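Thread on the Nurnthorpe council hearing this morning, posting as I go through my notes. The meeting opened at 9:30 and the public part was done before noon.

The matter is the Trindon contract. Council hired Trindon in June to run the bus depot and the road maintenance yard under one agreement. The opposition group says the agreement was signed before the tender period had closed.

Deputy mayor Orest Stelmakh was the first called. He signed the agreement while the mayor was on leave. He did not dispute that. His position is that the closing date had been brought forward and that all bidders were told in writing.

There were three bidders. Trindon, Maddocks and a smaller outfit called Skidness, which does mostly grading and snow clearing. Maddocks says it never received a letter about the new date. Skidness says it got one but after the date had passed.

Stelmakh was asked who sent the letters. He said the procurement office. The head of procurement was asked the same question later and said her office sent what it was given by the deputy mayor's staff.

The printed file handed to councillors runs to 230 pages. The letter to Maddocks is on page 139. It has no reference number and no record of dispatch. The other two letters have both.
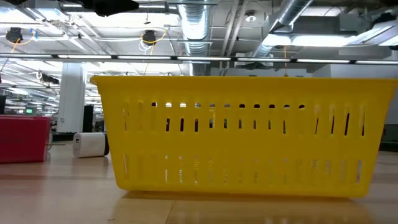 Councillors were given the file yesterday evening. Two of them asked for the hearing to be put off so they could read it properly. The chair put that to a vote and it lost, 6 to 5.

On the money: the Maddocks bid was lower on the depot and higher on the road yard. Taken together the difference is small. Stelmakh said price was one of four criteria and that Trindon scored best on staffing. The scoring sheets are in the file but the names of the scorers have been blacked out.

He was asked whether he had met anyone from Trindon while the tender was open. He said yes, once, at the depot, with two council engineers there. He said it was a site visit and that every bidder was offered one. Maddocks' lawyer said from the gallery that they weren't offered one and was told to sit down.

The engineers were not called today. The opposition has asked for both of them. No decision on that yet.

The union spoke for ten minutes. Their concern is a different one. There are 17 mechanics at the depot whose jobs moved over to Trindon with the contract, and the union wants to know what happens to their pensions if the agreement is set aside. The chair said council's legal adviser would answer in writing.

Mayor's office put out a short statement during the break. It says the mayor has confidence in the process and will not comment until it is finished. It does not mention the deputy mayor by name.

A few people have asked what this hearing can do. It can't cancel the contract. It can recommend that full council cancel it, or refer the file to the provincial auditor, or close the matter. A referral needs a simple majority. Cancelling needs two thirds of full council, and I don't see where the opposition finds those votes at the moment.

The vote to watch is the north ward councillor. She sat with the deputy mayor's group on the adjournment this morning but asked the sharpest questions of the day about page 139. When I asked her in the hallway how she'd vote on a referral, she said she hadn't finished reading.

Correction to an earlier post – Skidness does grading, snow clearing and line painting. Their manager got in touch. He also says the company would bid again if the tender were reopened. Maddocks hasn't said either way.

Trindon sent me two sentences by email. They say they followed the instructions given to all bidders and that bus service and road work are carrying on as normal. I asked about the site visit and haven't had an answer to that part.

For those asking about buses – no change to routes or fares is being discussed. The depot stays open whatever council decides, and the agreement has a handover clause if it comes to that.

The hearing picks up again at 9:30 tomorrow with the procurement office's records clerk. The public gallery is open but small, so get there early if you want a seat. The audio feed on the council site dropped out twice this morning and the clerk's office says it is looking at it.

I've asked for a copy of the courier log for the tender period. Will add it to this thread if I get it.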